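Lettings Negotiator – Undow Lettings, Stekthorpe
Full time, permanent

Undow Lettings is looking for a lettings negotiator to join our office in Stekthorpe. We let and manage flats and small houses in the town and the villages on the Irville side, mostly two and three-bedroom homes, and we have a steady list of landlords who have been with us for years. The job has come up because the number of homes we look after has grown and viewings are now more than the present team can cover.

You would report to the lettings manager and work alongside two other negotiators and a property inspector.

What the job involves

Most of the day is spent on viewings and on the phone. You will take enquiries from people looking for a home to rent, find out what they need and what they can afford, and book them in to see places that suit. You will carry out the viewings yourself, usually on your own, and ring everyone afterwards for their comments, including the ones who didn't like it. Landlords want to hear those comments the same day.

You will also:
- visit new homes with the manager to agree a rent and take measurements
- write the particulars for the website and the window
- take offers and put them to the landlord in writing
- start referencing and chase it until it is finished
- draw up tenancy agreements from our templates
- check tenants in, hand over keys and read the meters
- keep the key register up to date

We let 63 homes last year through the Stekthorpe office. January is quiet and the summer is not, and holidays in the busiest weeks have to be agreed between the team. 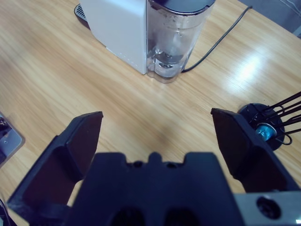
Join our Stekthorpe office

From the autumn we will also be letting the flats at Benjelloun Court, the new block behind the station. There are 31 of them, finished in stages, and the person we appoint will take on a good share of those viewings. You don't need experience of new-build lettings. The snagging is dealt with by the developer's own team, but tenants will ring us first, so you will need to be patient and write things down properly.

What we are looking for

You should have worked in lettings, sales or another job where you dealt with the public all day. Experience in an agency would help and will be reflected in the salary, but we have taken on people from shops, hotels and a call centre and they have done well. What matters more is that you turn up on time, ring people back and can write a clear email.

You must have a full driving licence and the use of a car insured for business. The villages can't be reached by bus between viewings. You should be comfortable with a computer. We will train you on our lettings software, and on deposits, right to rent checks and safety certificates. If you would like to take a lettings qualification we will pay for the course and the first sitting of each exam.

Hours and pay

The office is open Monday to Saturday. You will work five days in any week, with one Saturday in 3 on and a weekday off in its place. Some viewings are in the early evening, up to half past six in summer, and you can start later on those days.

There is a basic salary, depending on experience, with commission on top. A negotiator in their first full year can expect 4,000 pounds in commission if the office meets its target. Mileage is paid monthly. Holiday is 23 days plus bank holidays, and we close between Christmas and New Year without taking it from your allowance.
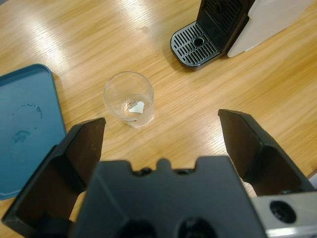 The evenings are the part people ask about, according to Undow Stekthorpe Lettings Team: "It's two a week in summer and hardly any once the clocks go back. You do get your late starts, but put them in the diary yourself or someone will book a viewing over them."

The probation period is six months, with a short review halfway through. For the first fortnight you will go out with one of the other negotiators and won't be expected to do viewings alone. After that you will have your own list, and the manager will sit down with you each week to go through it.

We have a lone working procedure for viewings. Every appointment goes in the shared diary with the applicant's name and number, and you ring the office when you have finished.

How to apply

Please send a CV and a short covering letter to the lettings manager at our Stekthorpe office, by post or by hand, or use the form on the Vacancies page. Say in your letter when you could start and whether you have any holidays booked. We don't need references until an offer is made.

The closing date is Friday, June 21, 2024. Interviews will be held at the office the following week, and there will be a short written exercise, which takes twenty minutes. We reply to everyone who applies.

No recruitment agencies, please.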